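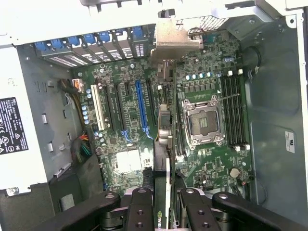 Lindier writes and audits handling procedures for robotic assembly and disassembly of computer hardware. Each procedure sets grip force limits, approach angles, grounding checks and stop conditions for one class of part. Our library holds 145 procedures, 16 of them for expansion cards. A procedure is released after 2,000 logged cycles and reviewed every September. Clients receive the cycle logs with the procedure. Audits are carried out at our Avley site or on the client's line.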